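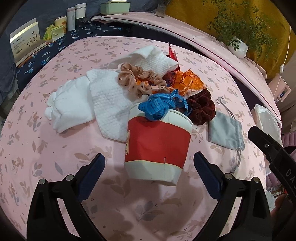
Myung-ja Ahn
August 24, 2024 — gripper no. 2, finger service

Unit came back to the bench with the left finger lagging on close. Log counter reads 1,046 cycles since the last pad change. Took both fingers off, wiped the slides with a dry cloth, checked for side play. Left slide had lint packed behind the stop. Cleared it, moved freely by hand.

Pads: dark blue set stays on. Edges good, no lift at the corners. Next change at 87 more sessions or when an edge lifts, whichever is first.

Open width was off after reassembly. Reset the zero with the fingers closed on the Boltell gauge block, then opened to full and ran the check twice. Same number both times. Trigger return is still a bit slow — spring, I think. Ordered one from Dalisay, part 426.

Setup for the first check on the bed: paper cup with the tape measure over the rim, towels and scrunchies behind. Fingers open in front of the cup before the first close. Cup is the item to watch. If the zero has drifted, the wall dents before the trigger bottoms out. Do the cup first, then the pouch, then the towels.

Mount arm screws to be retorqued after the first full session. Do not use the Nutance threadlock on these, it creeps into the slide.

Open: spring, spare left stop, copy the new zero into the Cledel sheet.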